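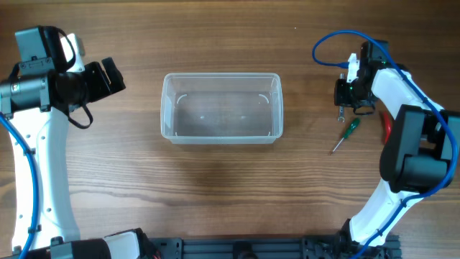
The Esstead Tenants' Newsletter has received more mail about leftovers than about the elevator, and the elevator was out for most of the spring. So this month's household column is given over to the question of lending food, and more to the point, lending the thing the food goes home in. A clear plastic container, rectangular, with a frosted rim and sides that slope in toward the bottom, is the plainest object in any kitchen. Empty on a wooden table it looks like nothing anyone would fight over. I have a folder of letters that says otherwise.

I should declare an interest. I have lived on the second floor for 11 years and in that time I have given away a great deal of soup. The soup I do not miss. What I miss is the good container, the one with the lid that fits, which went upstairs with a lentil stew and has been living there ever since under another name. I know where it is. I have seen it through an open door holding somebody's clothespins. We say hello on the stairs and neither of us brings it up.

Marisol Nakamura in 21 has a system, and she wrote two pages to tell me about it. She keeps a shelf of what she calls the leavers, which are old yogurt tubs, takeout boxes and a margarine tub that predates her marriage. Anything handed to a neighbor goes out in a leaver. Her own containers stay in the cupboard and are for family use, and by family she means herself, as her sons are on the leaver list. She does not expect a leaver back and says she is a calmer woman for it. The weak point, which she admits, is that people keep returning them. They come back washed, sometimes with a lemon in them, and now the shelf is full and she has started a second one.

The lemon raises the old business of whether a dish can be sent home empty. My grandmother held that it could not. A plate that came with cake went back with plums, or eggs, or at the very least a paper napkin folded as though there might be something under it. This sounds charming until you live in a building where everyone was raised that way. Two households on the fourth floor, whom I won't name because they share a wall, passed the same pie dish back and forth from Thanksgiving until Easter. Each time it was fuller. By the end there was a ham involved. One side finally dropped the dish on the landing, and I am told the sound of it breaking was met with relief behind both doors.

Lieven Jansen takes the harder line. He labels. Every container he owns has his name, his apartment number and the words PLEASE RETURN in black marker on the bottom, where you find them as you finish the last of his potato salad. I put it to him that this makes a guest feel like a library patron. He replied that libraries have been going for a long time and most of them still have their books. He also mentioned, without my asking, that marker comes off in the dishwasher after a while and that certain people may be relying on it.

Then there are the lids. We had a letter, unsigned but in handwriting I know from the laundry room, asking why a kitchen with nine containers should have fourteen lids and why none of them are for the nine. I can't answer that. My own drawer has a round blue lid in it that has never fitted anything I own, and I have moved it between three apartments. I tried throwing it out once and took it back out of the trash before the truck came, in case the bottom half turned up.

For what it's worth, the column's position is as follows. If you borrow a container, you have until the next time you cook something decent, and then it goes back, with or without a share of the decent thing. If you lend one and it matters to you, say so at the door, while the other person is holding it and grateful. "I'd like that back" is four words and nobody has ever been struck down for saying them. Glass counts as a loan every time. Foil is a gift. Anything that held curry and is now orange belongs to whoever turned it orange.

There will be a container amnesty in the lobby on the second Saturday in August, starting after breakfast and running until the table is empty or I get tired. Bring down whatever in your cupboard isn't yours. No names will be taken and no one will look at you – I will be facing the mailboxes. Please wash things first. Lids should be brought down as well, including the ones you believe are yours, as we intend to try all of them on everything.

Unclaimed pieces go to Marisol for the leaver shelf, over her objections.

If the person on the third floor would like to put the clothespins in something else before then, I have a very nice yogurt tub.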